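Section 4. Fitting and Tensioning the Canopy Cover

Applies to Nakdale freestanding carports, single and double width. Revised 5 Jul 2025.

Read this section through once before you start. The frame must be standing, squared and anchored as described in Section 3. Do not hang the cover on a frame that is only resting on the driveway.

4.1 Before you begin

You will need:
Step ladder rated for your weight plus tools
Socket wrench
Tape measure
Soft rope for pulling the cover over the ridge
Work gloves

Two adults are needed for this job. Choose a dry day with little or no wind. If the cover lifts while you are unfolding it on the ground, stop and wait for calmer weather.

Check the frame once more. Measure corner to corner in both directions at the top rail. The two measurements should match. If they do not, loosen the base bolts, shift the legs, and tighten again. A cover pulled over a crooked frame will wrinkle along one side and wear through at the opposite corner.

4.2 Unfolding the cover

1. Clear the ground next to the carport and sweep away gravel and twigs. Lay down a drop cloth if the surface is rough.
2. Unfold the cover with the coated side facing up. The coated side has the Pleltia label sewn into the rear hem.
3. Find the center seam. This seam sits on the ridge pole.
4. Tie the rope to the two middle grommets on the leading edge.

CAUTION: Do not drag the cover over bare concrete. Small abrasions will turn into leaks by the end of the first winter.

4.3 Pulling the cover over the frame

1. Throw the free ends of the rope over the ridge to the helper on the other side.
2. The helper pulls slowly while you feed the fabric up. Keep it from catching on the bolt heads.
3. Once the center seam is on the ridge, even up the overhang left and right.
4. Attach the 6 long straps loosely, starting at the corners. Leave the middle straps for last.

NOTE: If your kit came with Zimalent quick buckles in place of ratchets, thread the strap from the back of the buckle and leave a tail as long as your hand.

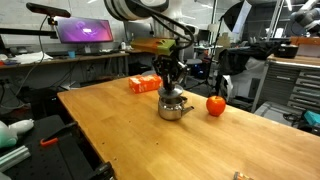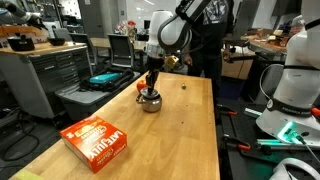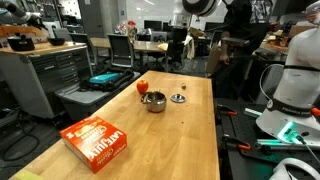
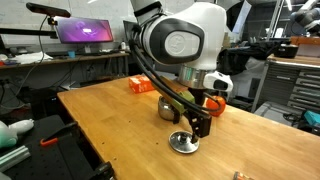 According to Buzatu, the order of tightening matters more than how hard you pull, and most of the sagging covers they get asked about were tightened down one side first. Their advice is to work in diagonal pairs and to come back the next day for another round, when the fabric has relaxed.

4.4 Tensioning

1. Tighten the front left strap until the slack is gone. Do not go further yet.
2. Tighten the rear right strap to match.
3. Repeat with the front right and rear left.
4. Tighten the middle straps.
5. Go around again in the same order, giving each ratchet two clicks.
6. Press the roof panel from below with an open palm. It should give slightly and spring back. If it holds a dent, repeat step 5.

CAUTION: Never use a pry bar or a length of pipe on the ratchet handle. The grommets will tear out before the strap breaks, and torn grommets are not covered by the warranty.

Check the tension again after 24 hours, after the first heavy rain, and then monthly.

4.5 Closing the end panels (optional)

End panels are sold separately as part no. 131. The rear panel goes on first.

1. Hang the panel from the hooks along the end arch.
2. Lace the sides to the legs from top to bottom.
3. Fasten the hem to the ground rail. Leave a gap of roughly an inch for air.
4. Run the zipper up and down several times before parking a vehicle inside.

Do not run an engine under the carport with both end panels closed.

4.6 Rain, snow and wind

Water should run off toward the eaves. A puddle on the roof means the cover is too loose or the frame has dropped at one leg. Push the water off from below with a soft broom and retighten.

Remove snow as it falls. Use a broom, not a shovel. Do not stand under the roof panel while clearing it, and move the vehicle out first if the poles have started to bow.

Take the cover off if a storm warning is issued for your area. Owners in snowy regions often store it for the winter and put it back up in April.

4.7 Cleaning

Wash with lukewarm water and mild dish soap. Rinse well. Do not use bleach, solvents or a pressure washer. Let the cover dry fully on both sides before folding it, and store it off the floor where mice cannot reach it.

For replacement straps and grommets, see Section 7.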